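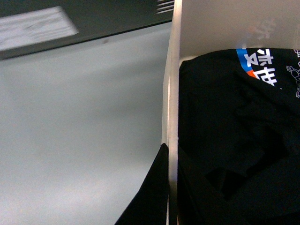 3 min read

The Grondent wash bag costs 30 pounds and is meant to keep dark clothes from fading. I used mine from December on two black jumpers, at 45 minutes a wash. The zip held and the colour stayed -- mostly.

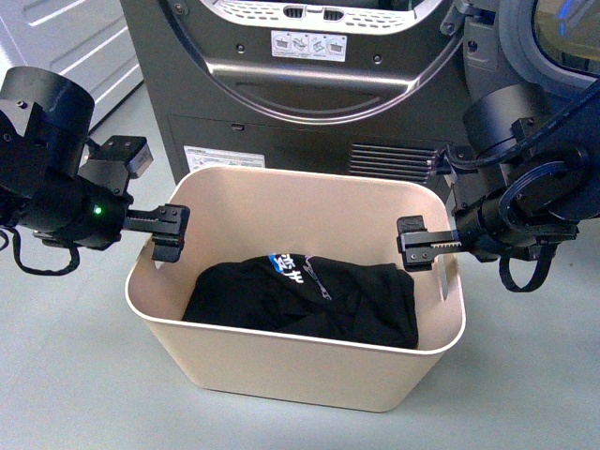 Jummai Ojo found the mesh too coarse for wool, and went back to her Clarico one.

For shirts I'd still buy it. The bag dries overnight and folds flat. A black garment left bundled in a cream basket creases badly, so hang things up at once. 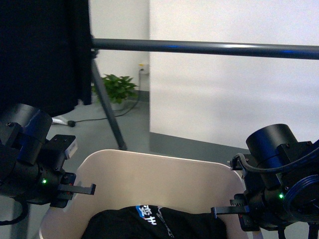
Drying flat is where the bag falls short, as it has no stiff base. I lay jumpers on a towel instead. A pale tray with rounded corners would do for socks.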